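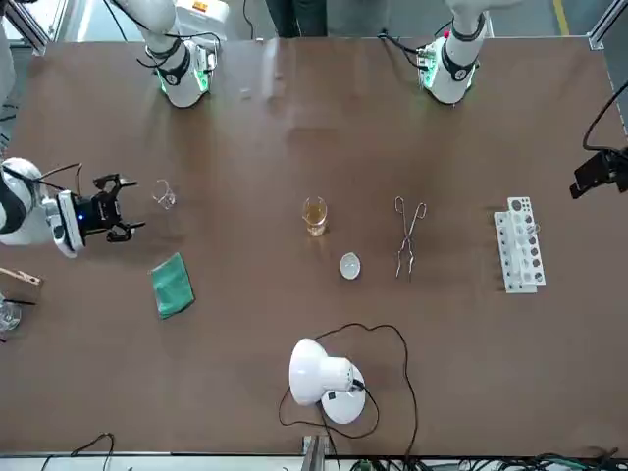
Bench task demonstrations, general discussion

mendus_lab_ops
Members are asked to comment on the demonstration procedure for the glassware task. The Clusach group has recorded 213 episodes by remote control. We propose 200 more, with every item returned to its marked position before each start.

Brestent_R
We do not support fixed positions. Our first policy was trained that way and failed when the test tube rack was moved 15 mm. The rack, the beaker and the tongs should be shifted between episodes.

lei_teleop
Agreed on the rack. Tongs are another matter. New operators need a consistent starting pose for them, or half the session goes to failed grasps.

mendus_lab_ops
Are failed grasps to be discarded?

lei_teleop
We keep them, labeled. A recovery is also a demonstration.

Brestent_R
Has hand guiding been considered for the evaporating dish? Our operators found it easier to feel the contact.

mendus_lab_ops
It has. The operator's hands then appear in the recordings, and we would prefer to avoid this. Item 801 in the task list remains open for comment until the end of January.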